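About Fusita

Fusita is a small company which teaches robot arms to do kitchen work. We do not write long programs for every movement. A person shows the task to the arm, either by holding it and guiding it by hand, or from a second desk with a remote controller. The arm records the way, the speed and the moment when the fingers close.

We began with 17 recorded tasks and one counter in the old Kwon building, on the side of the street where the trucks unload. Today our library has 211 tasks. Most of them are very plain: take a jar, bring a glass to the other end of the counter, put a container back in its row. Our customers are care homes and small canteens, and these are the things they ask for.

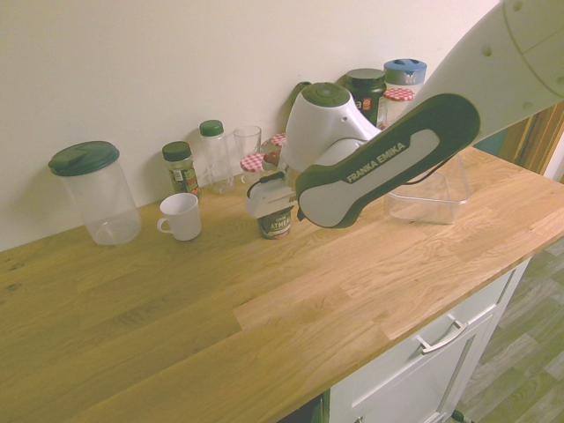
Every new teacher in our company starts with two weeks of hand guiding. It is slow work and the shoulders become tired, but after it you understand how the arm wants to move. Only then we give the remote controller. With the remote you stand away from the counter and you must trust the camera view, and many good hand teachers find this part difficult in the beginning. We let them take the time they need.

For one task we usually keep roughly 200 demonstrations. We keep also the bad ones, with a note what went wrong. Our software, Hasow, compares them and asks the teacher for more examples in the places where it is not sure. Close rows of jars are such a place – the fingers need room on both sides, and a person forgets this quickly.

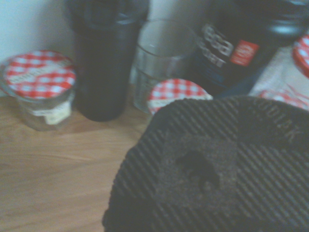 Reading time: 2 min

We practice with the same kind of things that people have at home, such as jam jars with checkered lids and drinking glasses. A clean test block is easy to grip and teaches very little.

Our second room, in Dillow, opened in February. It is used for training courses, with places for 19 participants in a year. If you would like to teach an arm yourself, or only to watch for a morning, please write to us and tell which task you have in mind. We answer in English, and we are happy to receive visitors before noon.

This website uses cookies to remember your settings. Accept all | Only necessary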